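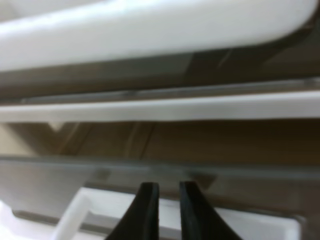 Why did we put the camera on the wrist when there was already one on a stand?
The stand camera loses sight of the contact point once the arm moves in. The wrist camera keeps the fingertips in view for the whole approach, and the last part of the approach is where most of our failures were.

Slide 2. Setup
Say who did what. Solomiia Polishchuk wrote the policy code, I ran the arm. Work was done at the Skirkmont lab.
One arm, one parallel gripper, two black fingers. Same fingers all the way through, no swaps.
Mention that close-up views contain pale plastic, see-through panels and glare. Depth sensing does badly on those, so we used color only.

Slide 3. Method
We recorded 274 demonstrations by hand-guiding the arm. Three tasks: open, place, close.
Trained 2 policies on the same data. One gets the stand view only. The other gets stand and wrist.
Same network size, same training time. Stress this, it came up at the Clendwood talk.

Slide 4. Result
The policy with the wrist view did better on open and place. On close there was no clear difference. Don't oversell it.
Most of the gain came from fewer missed grasps. The stand-only policy often stopped short of the edge and shut the fingers on air.
Pause for the plot. Explain the axes before talking about the lines.

Slide 5. What didn't work
Cropping the wrist view tightly around the fingertips made things worse. Our guess is that the policy needs the nearby edges to line up. We haven't tested that properly.
Blur on very close surfaces is still a problem. Adding blurred copies to the training set helped a little.

Slide 6. Next
Repeat with the Wivari gripper in September. New fingers mean new demonstrations, so ask if anyone has a spare arm.
Leave the contact slide up for questions.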